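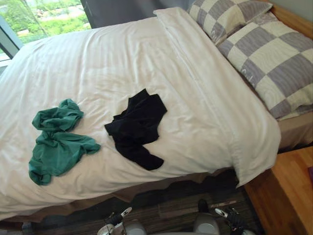 Print | E-mail

2/13/22
By the Drendley Football Research Unit

4. Travel, rest and the second leg

4.1 Ties and clubs included

The analysis covers 57 two-legged ties played in the Gellow Cup under the current rules, in which the away goals rule no longer applies and a level aggregate score goes directly to extra time. Ties decided by forfeit were removed before coding. So were ties in which both legs were moved to a neutral ground, as neither club could be treated as the traveller.

For each tie we recorded the first-leg result, the number of days between legs, the distance travelled by the visiting club for the second leg, and whether the squad stayed overnight before the match. Distances were taken from club ground to club ground by the route the club reported using. Where a club flew for part of the trip, the road distance at either end was added to the flight distance. Trips of 1,000 km or more were coded as long. The longest trip in the set was 1,400 km.

Squad lists came from the official team sheets. Running data were available only for clubs using the Flultero vest in both legs, and those clubs are analysed separately in Section 5.

4.2 First-leg lead and progression

As expected, the first-leg result was the strongest predictor of which club went through. Clubs holding a lead of two goals or more progressed in nearly every tie, and the few exceptions all involved a red card in the first half of the second leg. We did not attempt to model dismissals.

A one-goal lead was worth a good deal less. When it was held by the club playing the second leg at home, it behaved much like a two-goal lead. When it was held by the travelling club, the tie was close to even. This agrees with the view commonly put by coaches in the competition that the order of the legs matters most when the first match is tight. Drawn first legs favoured the second-leg home side, but the size of the advantage varied between seasons and we would not put much weight on any single season.

4.3 Distance and overnight stays

Distance alone had little relation to the second-leg result once the first-leg score was included. Long trips were associated with fewer shots by the travelling side after the hour mark. They were not associated with more goals conceded. One possible reading is that tired sides defend deeper and attack less, although the same pattern would appear if travelling clubs were simply protecting a lead. Splitting the sample by first-leg score left too few ties in each group to settle the matter.

Overnight stays are harder to interpret. Clubs with larger budgets were more likely to stay overnight and also more likely to win, so the raw difference between the two groups should not be read as an effect of sleep. After adjusting for league position using the Damasceno index, the difference was small and its interval included zero.

Players completed a short sleep diary on the night before each leg. The diary asked for time to bed, time of waking, number of times woken and a rating of comfort. It did not ask about bedding, room temperature or whether the room was shared, and we now consider this a gap. Bedding in particular differs between homes and hotels, and a given cover may suit one player and not another (Figure 2).

Figure 2. Bed with two pillows and a white duvet.

Reported sleep was shorter before away legs than before home legs. Most of the difference came from later bedtimes, with waking times almost unchanged. Goalkeepers and substitutes reported the same pattern as outfield starters. Diaries were returned in full by 8 clubs; the remaining clubs returned them for one leg only and were left out of this comparison.

4.4 Days between legs

Most ties were completed within a week. A longer gap was common in October, when the cup rounds were spread around league fixtures. Clubs made more changes to the starting side after a short gap, mainly in the full-back and wide midfield positions. Central defenders were changed least.

The number of changes was not related to the result in either direction. A club with a comfortable lead may rest players, and a club that is well behind may also rest players with the next league match in mind. These two cases look the same on a team sheet.

4.5 Limitations

The sample comes from one competition, and several clubs appear in it more than once. We used a club-level term to allow for this, but it cannot correct for changes of coach or playing style between seasons. Reported travel times were not checked against bookings. The sleep diary relies on memory and was filled in on match day, when players have other things on their minds and may round their answers to the nearest half-hour.

Related items
Extra time after the away goals rule: a review of cup formats
Substitution timing in knockout football
Section 5: Running load in clubs using the Flultero vest
Pitch condition and passing accuracy at Gellow grounds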